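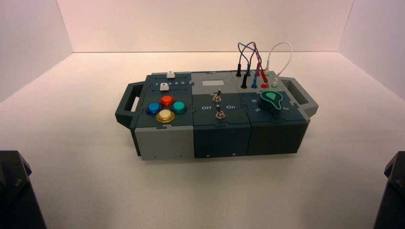
Lucinda Fitzsimmons says the first week is the worst one and after that you forget you ever had a gallbladder. She had hers out last December so I suppose she knows. She also told me to buy a small pillow and hold it against my stomach for the car ride home, every bump, every speed hump. Wrote it on the back of the gas bill so I wouldn't lose it. Then paid the gas bill and lost it. Remembered anyway.

Saturday, September 29, 2018

Day 4. Up at six, couldn't lie flat any longer. Slept in the recliner again, left side of my neck is like a plank. Shoulder pain mostly gone – that was the gas they pump in, the nurse did warn me, but I still thought I was having a heart attack on Wednesday night. Worse than the cuts, for a while.

Cuts look ok. The one at the belly button is the ugly one, yellow and purple round it, a bit puffy. The other three are nothing, could be cat scratches. Strips are curling at the edges and I'm not supposed to pull them. Want to pull them so badly.

Showered, standing up the whole time, patted dry like they said. Had to sit on the bed after. Ridiculous, a shower.

Food: toast, half a banana, chicken broth. Tried a scrambled egg at lunch with no butter and waited for something awful. Nothing. Bit of a gurgle. Then got brave and had two crackers with cheese and that was a mistake, bathroom within 20 minutes. So no cheese yet. Put it on the list with coffee and anything fried.

No strong pills since Thursday. Just the plain ones, morning and night. They were making me so foggy I put the mail in the freezer. And the other problem, the one everybody gets and the leaflet gives one line to – prunes finaly did it yesterday, enough said.

Walked to the corner and back, twice. Slowly, bent over a bit like my grandmother. Dog very puzzled by the pace. Can't hold the leash if he pulls so he stayed on the porch the second time and cried.

Bill came already!! Not even the big one, just the anesthesia part. $295 after insurance. Called the number, on hold for the length of two game shows, then was told the surgeon's part and the hospital's part come seperately and she couldn't see either. Reference ends in 806, writing it here so I have it. Call again Monday, ask about paying it in bits.

Things to ask at the follow-up – when can I lift the laundry, when can I drive, is the numb patch next to the top cut normal, did they find stones or just sludge. Somebody told me in recovery but I was out of it and said thank you very much and went back to sleep.

Sneezed at 3. Pillow was in the other room. Never again, the pillow lives with me now.

Lucinda dropped off soup, too much of it, and stayed just long enough to tell me I look gray. Good soup though, no cream in it, she thought of that. Two bowls in the fridge, rest in the freezer where the mail was.

Going to try the real bed tonight with three pillows behind me. Phone on the nightstand, water, plain pills at ten.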